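4. Comparer deux jeux de doigts sur un poste à deux bras

Cette section suppose que les bras sont fixés, que le contrôleur Kirkegaard démarre sans erreur et que la section 3 (mise à zéro des axes) a été faite. Si vous l'avez sautée, revenez-y. Une comparaison menée sur des axes mal calés mesure le calage et rien d'autre.

La notice du fournisseur annonce que les doigts Dilleo « s'adaptent à toutes les formes d'emballage ». Nous n'avons pas réussi à retrouver l'essai qui fonde cette phrase. La procédure ci-dessous a été écrite par Halldóra Briem pour vérifier ce qu'il en est sur des objets ordinaires, et relue par Malou Hviid, qui n'était d'accord ni sur le nombre de prises ni sur le mode de notation. Les points restés en litige sont signalés.

4.1 Préparer le poste

1. Coupez l'alimentation des deux bras et attendez l'extinction du voyant du contrôleur.
2. Débarrassez la zone de prise. Les miettes de carton et les petits débris faussent les essais de glissement plus qu'on ne le croit : essuyez le plateau au chiffon sec, sans produit.
3. Vérifiez le cheminement des câbles. Aucun câble ne doit se tendre lorsque le poignet est en bout de course.
4. Montez le premier jeu de doigts. Serrez les vis en deux passes, en alternant les côtés.
5. Remettez sous tension, ouvrez la pince en grand, puis refermez-la à vide 3 fois.
6. Ouvrez la vue du poignet dans Fastevton et contrôlez que les deux doigts sont parallèles et que l'intervalle entre eux reste visible sur toute la longueur.

Attention : gardez les mains hors de la zone pendant l'étape 5. La limite d'effort logicielle n'est pas une protection des personnes, quoi qu'en laisse penser le menu où elle est rangée.

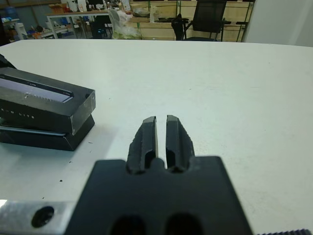 7. Si l'intervalle paraît plus large à la base qu'aux extrémités, desserrez les vis et recommencez le montage. Ne corrigez pas dans le logiciel. La fonction « compensation de parallélisme » décale la consigne de fermeture, et le défaut mécanique reste entier.
8. Réglez la mise au point de la caméra sur le plan de la table. Les doigts seront un peu flous au premier plan, ce qui est normal à cette distance.
9. Notez la référence des doigts, la date de montage et le nom de la personne qui a serré les vis.

Remarque : le guide rapide conseille de régler la mise au point sur les garnitures. Nous avons essayé. On voit très bien les rainures du caoutchouc et très mal ce qu'on cherche à saisir.

4.2 Choisir les objets d'essai

Le coffret de démonstration livré avec les doigts contient des cubes en mousse. Laissez-les dans leur coffret. N'importe quelle pince attrape un cube en mousse, et un taux de réussite de 95 % obtenu de cette façon n'apprend rien à personne.

Prenez plutôt :
- une boîte rigide fermée, à surface brillante ;
- une boîte ouverte ou un couvercle, dont les bords fléchissent si l'on serre trop ;
- un objet plat et étroit, assez bas pour que les doigts risquent de toucher la table avant lui.

Les emballages noirs et brillants sont de bons candidats, car ils gênent à la fois la garniture et la caméra. Gardez le film plastique s'il y en a un, et précisez-le dans la fiche : avec ou sans film, ce n'est pas le même essai.

Point en litige : Malou Hviid voulait ajouter un objet souple (sachet, chiffon). Il ne figure pas dans cette version. La notation actuelle ne distingue pas un sachet bien tenu d'un sachet pincé par un coin, et il faudrait d'abord régler cela.

4.3 Disposer les objets

1. Placez les objets en ligne au milieu du plateau, à portée des deux bras.
2. Tournez-en au moins un de biais. Les objets alignés sur le bord de la table avantagent les réglages d'usine.
3. Amenez chaque bras en position d'attente, pince au-dessus du plateau.
4. Faites tourner le programme à vitesse réduite, sans fermer les pinces, et surveillez le croisement des trajectoires.
5. Enregistrez la disposition dans Fastevton sous un nom que vous saurez relire. « test2_final_bis » ne convient pas. 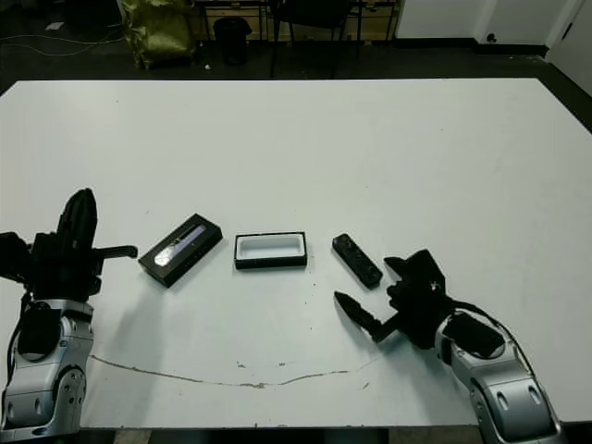
Fig. 4-2. Trois objets d'essai disposés entre les deux pinces.

Attention : n'approchez jamais les deux bras du même objet en mode automatique. L'anticollision du contrôleur surveille les segments, mais la documentation ne dit pas clairement si elle tient compte de la longueur des doigts. Tant que ce point n'est pas éclairci, considérez qu'elle n'en tient pas compte.

4.4 Exécuter la série

1. Lancez 11 prises par objet et par bras, sans toucher aux réglages entre deux prises.
2. Remettez l'objet à sa place à la main, bras arrêtés, après chaque prise.
3. Notez chaque résultat tout de suite : tenu, glissé, manqué. Une prise rattrapée au second essai se note « manqué ».
4. Changez de jeu de doigts, refaites les étapes 4 à 9 de la section 4.1, puis recommencez avec les mêmes objets et la même disposition.
5. Terminez en remontant le premier jeu pour une courte série de contrôle. Si ses résultats ont bougé, c'est que quelque chose d'autre que les doigts a changé, et la comparaison est à refaire.

Point en litige : Malou Hviid juge la série trop courte pour départager deux jeux proches. C'est exact. La série sert à repérer les différences franches. Pour un écart plus fin, prévoyez 300 prises par jeu et une personne patiente.

4.5 Lire les résultats

Fastevton calcule un « score de préhension » à partir du courant moteur. Ne le reportez pas dans la fiche. Il monte quand la pince serre fort, y compris quand elle serre à côté, et nous l'avons vu attribuer une bonne note à une fermeture complète sur du vide.

Comparez les jeux objet par objet avant toute moyenne. Un jeu peut être excellent sur les boîtes et inutilisable sur les objets plats, et la moyenne le cachera.

Si un bras réussit nettement mieux que l'autre avec les mêmes doigts, contrôlez dans cet ordre :
- le serrage des vis du poignet ;
- le zéro de la pince (section 3.4) ;
- la version du micrologiciel de chaque bras, qui peut différer après un remplacement ;
- l'usure des garnitures.

Remarque : la fiche vierge se trouve dans le dossier Clokdale, sous-dossier « pinces ». Les fiches antérieures au mois de juin utilisent l'ancienne notation à deux cases et ne se comparent pas aux nouvelles.

Pour le remplacement des garnitures seules, voir la section 5.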